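Open Demonstration at Hiltau: Frequently Asked Questions
Stuvholm Robotics Laboratory, Hiltau Building, Room 1332

The February demonstration covers household tidying with a two-armed, two-legged robot in the living-room test area. Please read the answers below before you register.

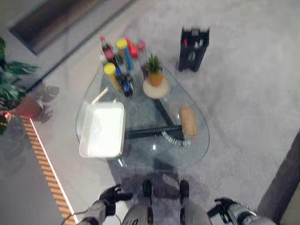 What will I see?

A session has two parts. In the first, the robot stands at the glass coffee table and handles objects on it, one at a time, under the control of an operator. In the second, the same kind of task is run from a trained policy, with the operator watching and ready to stop it. Staff announce each change of mode before it happens.

How long is a session?

A full session takes 90 minutes, including the safety briefing and time for questions. The first starts at 10 a.m. and the second at 2 p.m. The content is the same in both.

Why a glass table?

Glass is hard for depth cameras. The sensor may return the distance to the carpet, the distance to the frame under the top, or nothing usable. A painted wooden table would make the demonstration smoother and tell us less. Most of the placement errors you may see come from height estimates, and the operator will point them out on the monitor.

Which objects does the robot handle?

The set changes between sessions. It generally includes bottles, a can, bread, fruit, a tray and a bowl. Thin items such as a single chopstick are the least reliable, and small loose pieces are not attempted in policy mode. If you want to see a particular type of object handled, mention it on the registration form. We do not accept objects brought in by visitors.

Is the robot autonomous?

In part one, no. The operator moves both arms through a pair of handheld controllers, and the balance controller runs by itself. In part two, the arm motions come from the policy. The choice of task is still made by a person at the console.

What does the robot see?

Visitors can follow the head camera on a wall monitor. When the robot looks down at the table, its own arms and feet are in view. The policy uses this view together with joint positions. It does not use the overhead room cameras, which are there for safety logging only.

How much data was the policy trained on?

The current version was trained on 3313 teleoperated episodes. Of these, 2000 were recorded in the living-room area and the rest at a workbench in the Dimaculangan wing. We have not tested it in real homes and make no claim about how it would perform there.

What happens if the robot drops something?

The operator pauses the run, a staff member clears the item, and the run is started again from a standing pose. Dropped objects are recorded as failures. Results for the day are shown on the monitor at the end of the session, including runs that were stopped early.

How close can I stand?

Visitors stay behind the yellow floor line at all times when the robot is powered. There are 2 emergency stops: one at the console and one carried by the floor supervisor. If either is pressed, the robot may sit down quickly or fall. Please stay where you are and wait for instructions.

Can I operate it myself?

Not on the robot. A desk station with the same controllers and a simulated table is set up in the hallway, and staff will help you with it after the session. Expect the first few grasps to miss – the controller mapping takes some practice.

Can I take photos or video?

Yes, without flash or added lighting. Bright light interferes with the cameras. Please don't film the console screens or other visitors who have asked not to be recorded.

Is there a minimum age?

Visitors must be 12 or older. Anyone under 16 needs to come with an adult.

Is the room accessible?

Yes. Room 1332 is on the ground floor, with step-free access from the parking lot. Seats are available along the back wall. The robot's fans and joints are audible but not loud; the stop alarm is loud, and it is tested once during the briefing.

How do I get there?

Take the Hosum shuttle to the Hiltau stop and use the north entrance. Visitor parking is on the same side of the building. Doors open 15 minutes before each session and close when the safety briefing starts – late arrivals can't be admitted until the break between parts.

Does it cost anything?

No, but registration is required. If you need to cancel, use the link in your confirmation email so that the place can go to the next person on the waiting list.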